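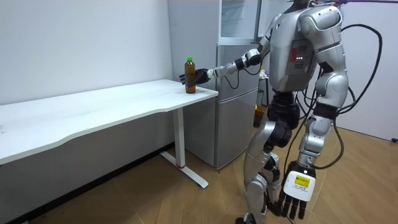 A reader of the first draft, Naidoo, asked whether the planner sees the refrigerator door as a fixed obstacle or as something it can move. Both, depending on the stage. The door is static collision geometry while the hand is working at the table. Once the "open" stage is entered, the same door becomes a hinged body and the planner gets its angle from the tracker. Naidoo's second remark, that the draft never said which frame the grasp poses are in, was fair and is fixed under Frames.

Stateris
Stage-level control and planning for tabletop-to-refrigerator transfer

What is in this repository

stateris/plan — arm planner, with one collision world per stage
stateris/track — bottle and door tracking from the head camera
stateris/hand — grasp presets and finger closing
tools/ginis — log viewer and replay tool
config/dirnside — joint limits, table height and door model for the Dirnside room

The room files are separate from the code. To run somewhere else, copy config/dirnside, rename it and measure again. Don't edit it in place, or old logs will replay against the wrong table.

Approach and grasp

The approach stage moves the hand level with the body of the bottle and stops short of it. Closing starts only after the tracker has reported a stable pose for 3 updates in a row. Clear bottles with dark liquid track well against a white wall. Clear bottles with water do not, and we have no fix for that yet.

The cap color is used to find the top of the bottle. It is set in track.yaml and the default is green.
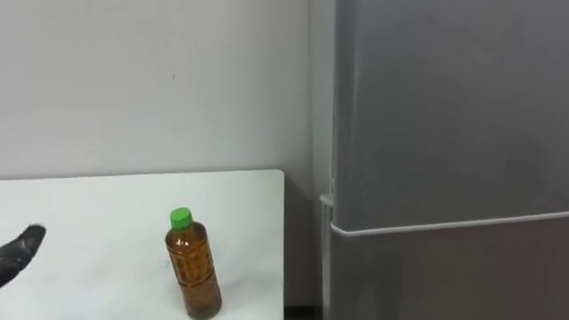 Placing on the shelf

The place stage needs an open compartment and a shelf plane. The plane is fitted once, after the door is open, and then held. Refitting during the motion made the target jump when the fingers covered the front lip.

Release is accepted with the bottle leaning, up to the limit in place.yaml. After release the hand backs out along the path it came in on. A straight retreat is shorter but it can catch the shelf.

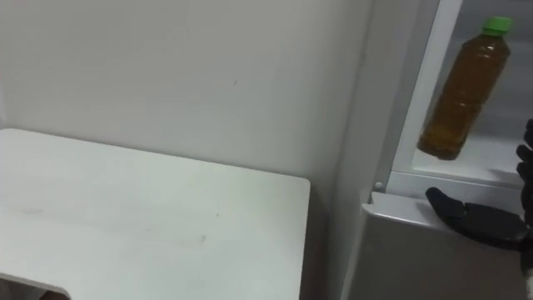 The retreat path is stored with the log, so Ginis can draw it over the replay. If the stored path is missing, the replay still runs but the retreat is left out.

Data

The release holds 161 logs. Each has joint states, hand commands, stage labels and head camera video. Joint states are written at 100 Hz. Fixed camera video is included where it was recorded, and its clock is not synced to the head camera, so line the two up by hand before comparing them.

Frames

Grasp poses are in the table frame. Shelf poses are in the refrigerator frame. Logs made before June use the robot base frame for both, and ginis convert will update them.

Known problems

The tracker loses the door angle when the forearm blocks the hinge side.
Stage labels can lag the motion by 2 samples.
Restarting in the middle of a place stage is not supported — go back to approach.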